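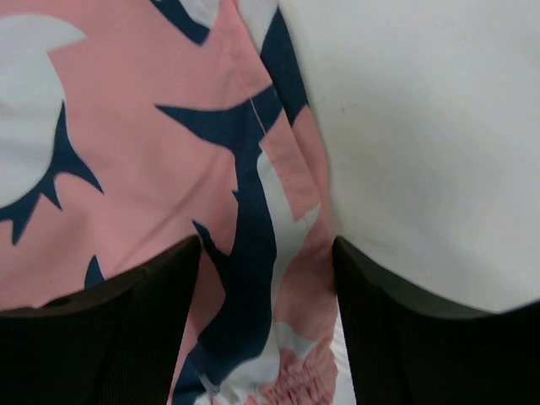

Have you ever wondered how a picture gets onto a piece of cloth? Cloth starts out quite plain, you see, and somebody has to decide what should go on it, and which colors, and how big everything ought to be. Some patterns are tiny and quiet, like little dots you only notice up close. Others are big and bold, like a pink cloth with spiky navy blue shapes and a large round white one that could be the moon, if you feel like it's the moon. Only three colors, and yet there is so much to look at!

Let's pretend we are printing a cloth of our own. One old way is called screen printing. The printer stretches a very fine mesh over a frame, and then blocks up all the tiny holes except the ones where the color should go through. Lay the frame on the cloth, pull the ink across with a rubber blade (it's called a squeegee, and yes, it's a bit like the one for washing windows), and lift it up again. There is your shape!

Each color usually needs a screen of its own, so if you want navy blue and white on pink, you might dye the cloth pink first and then use 2 screens, one after the other. They have to line up very neatly – if one slips even a little, you get a thin line of pink peeking through where it shouldn't be.

Imke Harms, who prints cloth at a workshop in Beldale, once made a roll with 266 moons on it. "I was seeing moons on the ceiling when I went to bed," she told us.

Now here is something to try at home. Find a cloth with a pattern on it, maybe a pillowcase or a scarf, and spread it out flat. Pick one shape and put your finger on it. Can you find the very same shape again somewhere else? When a pattern starts over like that, it is called a repeat. Small repeats are easy to spot, but a big one can be hard to find, and on a small piece of cloth you may not find it at all – so ask a grown-up if there's a larger one in the closet, and have another look.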